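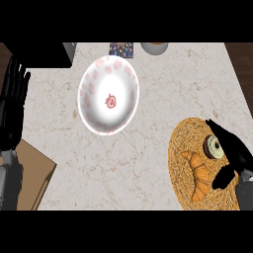
Join the Ojala Supper Circle: home cooks wanted

Do you have a soup your grandmother made, or a stew you worked out yourself over a lot of long winters? We would love to hear from you! Ojala is a small neighborhood kitchen that puts together a community cookbook, and we are looking for home cooks to take part in our second one, which will be all about food you eat from a bowl.

You don't need any training, and you certainly don't need fancy dishes (plenty of the recipes in our first book were cooked in one dented pot). What we hope for is people who like to feed others and don't mind talking about it while the onions are cooking.

What taking part looks like

You would send us 3 recipes in your own words, however messy, and come to 2 cooking evenings at our kitchen on Widitz Street. At the first one you cook your dish and we write everything down as you go, including the "oh, a bit more of that" parts. At the second you taste what our testers made from your notes and tell us kindly where we went wrong. Evenings tend to run late, mostly on account of the talking, so please eat a little something beforehand.

What you get

We pay each cook $240 for the two evenings, and groceries are on us. You will also get copies of the finished book for yourself and your family, and a seat at the launch supper in April, when we push all the tables together and set out far too much bread.

Who can apply

Anyone 18 or over who cooks at home. We are especially short on breakfast porridges, cold noodles and anything with beans. If you would feel better bringing a friend or a grown child to help you or to translate, please do, and just mention it when you write.

How to apply

Write us a note of 100 words or so about one dish and who you make it for, and drop it in the box by the kitchen door or hand it in at the front counter. Notes are due by Aug 2, 2026. Everyone who writes will get an answer, though it may take us a little while to read them all.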